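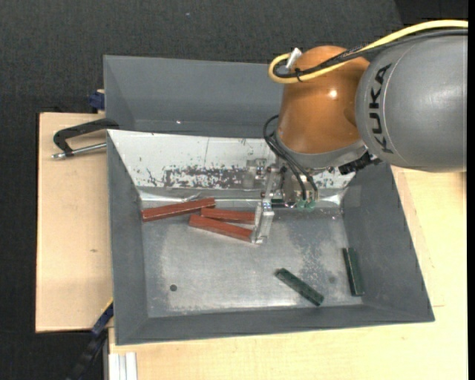
Kapitel 7
Beschaffung und Budgetplanung einer Greifzelle

Lernziele: Nach diesem Kapitel können Sie ein Lastenheft für eine Greifzelle gliedern, Angebote vergleichen und die Folgekosten im Budget abbilden.

7.1 Was zur Anlage gehört

Wer eine Roboterzelle beschafft, kauft in der Regel mehrere Gewerke. Der Arm steht in fast jedem Angebot an erster Stelle und lässt sich am leichtesten vergleichen. Greifer, Schlauch- und Kabelführung, Behälter, Spannmittel und Inbetriebnahme verteilen sich dagegen oft auf verschiedene Positionen oder fehlen ganz.

Im Betrieb Festeck in Vollonach, dessen Planung uns durch das Kapitel begleitet, sollen Metallstäbe aus einer Kiste entnommen und einzeln abgelegt werden. Eingeholt wurden 2 Angebote. Das Angebot der Firma Hululell enthielt 64 Positionen, das der Firma Tymoshchuk nur 20. Der Preisunterschied ging zum größten Teil auf Leistungen zurück, die im kürzeren Angebot als bauseits galten.

7.2 Vom Werkstück zum Lastenheft

Das Lastenheft beginnt beim Werkstück. Festzuhalten sind Abmessungen, Masse, Oberfläche und die Lage im Behälter. Stäbe, die schräg oder dicht an der Wand liegen, verlangen schmale Greiffinger und genügend Freiraum für das Handgelenk. Auch Neigung und Höhe der Behälterwände gehören in das Dokument.

Für die Zelle in Vollonach wurden 343 Probegriffe als Abnahmebedingung vereinbart. Die Kosten dafür trägt der Lieferant, die Werkstücke stellt der Betrieb.

Aufgabe 7.1 behandelt die Trennung von Investition und laufenden Kosten. Verschleißteile wie Greiffinger und Schläuche werden dort jährlich angesetzt.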